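About Furkemix

Fabric by the metre, offcuts and mending bits. Brernholm, and online.

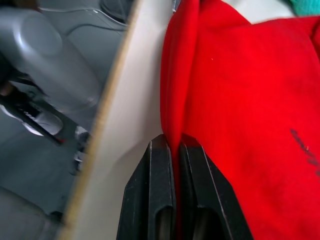
Page last changed: 19 Sep 2025

Furkemix is a small cloth shop with a big back room. Started as a market pitch, two trestles and a van. Shop came later, then the website, then the second room when the lease next door came up.

What we sell: mostly plain stuff. Cotton, fleece, brushed cotton, felt, wool mix, lining, some canvas. Over 300 cloths on the shelves at any one time, not all of them on the site, sorry, we're working through it. If you want a colour and can't see it, ask. Chances are it's on a roll somewhere.

Offcuts are sold by weight from the bins by the door. No reserving offcuts. New ones go out most mornings.

Cutting and posting
Minimum cut is half a metre. We cut a bit generous. Orders in before noon usually go the same day, January is slower as we shut for stocktaking and half the rolls are on the floor. Postage is worked out at the checkout. Collection from the shop is free, bring your order number please.

Samples: up to 9 per order, small squares, labelled on the back. Colours on screens are never quite right, reds and dark greens especially, so do get a sample if you're matching something. We can't take back cut cloth unless theres a fault in it.

Mending
We take in hems, zips, patches, curtain shortening and the odd school blazer. Handed in at the counter, pinned if you can manage it. Washed first, always. Allow 2 weeks, longer before term starts. Not able to do leather, wedding dresses or anything with a waterproof layer.

Classes
Beginners' sewing, evenings, in the back room. Machines provided, bring your own scissors if you like them sharp. Places go fast and we don't keep a waiting list any more, it got out of hand. Dates go up on the classes page and in the window.

Who supplies us
Most of the fleece and felt comes from Kinnunen, who we've bought from since the market days. Linings and buttons from Panico. End of line rolls from all over, once they're gone they're gone.

Schools and groups
Discount on full rolls for schools, playgroups, drama clubs. Email with a school address and say what its for and when you need it by. We've done curtains, flags, a very long snake.

Finding us
79 Mill Road, Brernholm. Bus stops opposite. Parking at the back, narrow entrance, mind the wall. One step at the front door, we have a ramp, ring the bell. Dogs fine on a lead.

Phone gets answerd when we're not cutting. Email is better.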